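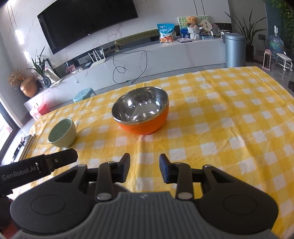

October. Notebook, travel series, episode on the Pickering run. Audio and logging.

Started 07:40. Went through the second-day material from the car and the boat leg. Colin had already copied both cards and checked them against the originals, so the cards can be wiped once Phyllis has signed the sheet. She has not signed it yet. Do not wipe.

Car audio. The presenter microphones are clean up to the point where the windows go down. After that the passenger channel is mostly wind below 200 Hz. A high-pass filter takes out most of it but leaves the voice thin. Tried the dashboard microphone as a fill at a low level and the result is acceptable on speakers, poor on headphones. Left both versions in the project under "car_b". Elif to choose.

Everything is at 96 kHz because that was how the recorder was left after the Hirden job. It does no harm, but the files are twice the size they need to be and the old laptop stutters on playback. Converted a working set to 48 and kept the originals on the shelf drive. Next time check the recorder menu before leaving the yard — it is on the list already, under batteries, and it was ticked.

Timecode. Camera B drifts against the recorder. Measured it at the start and end of the long take on the ferry ramp: 2 frames over 40 minutes. Steady drift, so a single speed correction will deal with it. Camera A holds. The in-car cameras have no timecode at all and have to be lined up by hand from the claps. Two of the claps are missing. For those I used the door slam, which is clear on every track.

Boat leg. Engine note dominates, as expected. Nghĩa's suggestion was to fix the recorder inside the locker under the rear seat and run the cable forward along the gunwale. That kept it dry, but the locker lid rattles at anything above half throttle and the rattle comes through as a buzz in the left channel. Foam strip along the lid edge before the next boat day. He has some left over from the trailer.

Plumeck radio packs: range fine on the road, dropouts on the water whenever the presenter sat down. I think the body and the fuel tank between them are blocking the path. Moving the receiver to the canopy frame should help. Not tested.

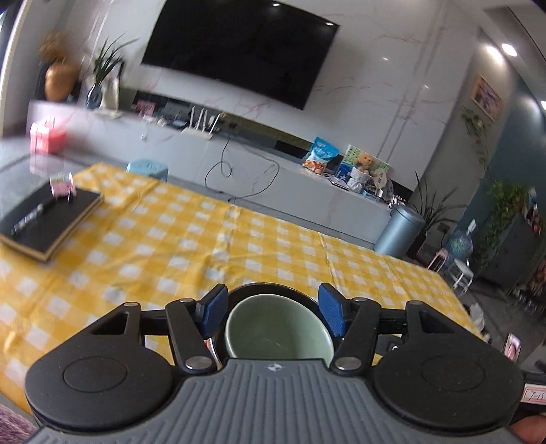 Pale green cup, inside seen from above.

Log sheets. The sheets from the second day are in three different hands and do not agree on clip numbers after lunch. Poul's are right, as far as I can tell from the clip lengths. I have retyped hers as the master and put the other two behind it in the folder. Would everyone please write the vehicle in full. "C" has been used for car, coach and canoe on the same page.

The fuel wager. The script has the result read out at the harbour, but the take we have was recorded before the second receipt came in, so the figures spoken are wrong. Either a pick-up line in the studio or a caption over the existing shot. Phyllis prefers the pick-up. I would go for the caption, as the harbour background cannot be matched indoors. To be settled with Elif before the edit is locked.

Clirkum mount on the motorcycle: the lower clamp had slipped a few millimetres by the end of the run. Horizon is visibly tilted in the last clips. Correctable with a small rotation and crop. Clamp pad is worn smooth and should be replaced. Colin has ordered none so far as I know.

Stopped 16:10. Still to do:
Sync the remaining in-car clips, coach road onwards.
Foam for the locker lid.
Receiver on canopy frame, test at the pontoon with someone seated.
Ask Phyllis about the sheet.
Set the recorder back to 48 and tape a note to the case.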